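Saoirse Hennessy spends most of her week on the part of a sorting system that never moves. She leads the planning software at Zirnum, a small firm that writes control code for tabletop pick-and-place stations, and when we spoke in June she had just finished rewriting the piece that decides which object gets picked up next.

"People assume the hard part is seeing," she said. "Seeing got a lot better. What I fight with is order."

The old planner, called Grallham, scored every object it could find and went for the one with the highest grasp confidence. That worked well on spread-out items. Once things overlapped, it had a habit of choosing an object that was easy to grip and hard to remove. Hennessy remembers watching it go after the same buried item again and again, each attempt failing for the same reason.

"It had no memory of why it failed," she said. "It knew the score dropped a little. Then the score came back up and it tried again."

Her replacement, Kárason, builds a small graph before each pick. Every object is a node, and an edge means one thing is resting on or blocking another. The planner looks for nodes with nothing on top and only then asks the grasp model for a score. If a pick fails, the edge weights around that object change and stay changed until the tray is empty.

The team tests it on transfer tasks, moving everything from one container to another.

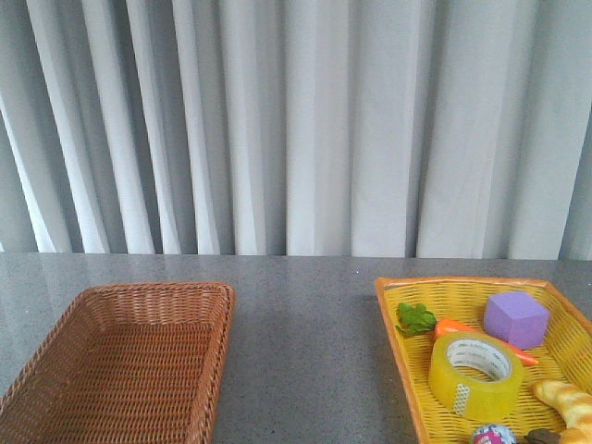 *A transfer layout with mixed items in the yellow tray and the brown basket empty.*

I asked about the roll of tape, which overlaps the carrot. Hennessy said it's the sort of pair she likes for testing the graph, and for checking the perception code underneath it. Clear tape is awkward for depth cameras, and a carrot with its middle hidden can be read as two separate objects.

"If segmentation gives me two carrots, the graph has a node that doesn't exist," she said. "The planner will wait for it forever. So we added a merge step. If two pieces match in color and line up along an axis, we treat them as one until something proves otherwise."

The merge step caused trouble of its own. For a while it joined objects that happened to be the same color and sit end to end. The fix was a limit on how long a merged object could be, taken from the longest item in the set, and Hennessy isn't fond of it. "It's a number in a config file," she said. "I'd like it to be learned."

Kárason has now been through 1,033 logged transfers. Planning takes nearly 30 milliseconds per pick, slower than Grallham, but Hennessy says the arm's travel time hides the difference. She is more interested in the 33 runs that ended in a timeout. Her team replayed each of them in Grorora, their in-house log viewer, and traced 18 to stale camera frames — the planner was working from a view taken before the last object had settled.

"That one was embarrassing," she said. "We had timestamps. We just weren't checking them in the right place."

The check now sits at the entrance to the planner, and any view older than the last gripper release is thrown out. The other timeouts are still open. Several involve round objects that shift when a neighbor is lifted, so the graph is out of date by the time the arm comes back. Hennessy wants to rebuild only the part of it near the last pick, but hasn't settled on how wide that area should be.

She had a branch with three different settings waiting to run on Saturday, when the station would be free.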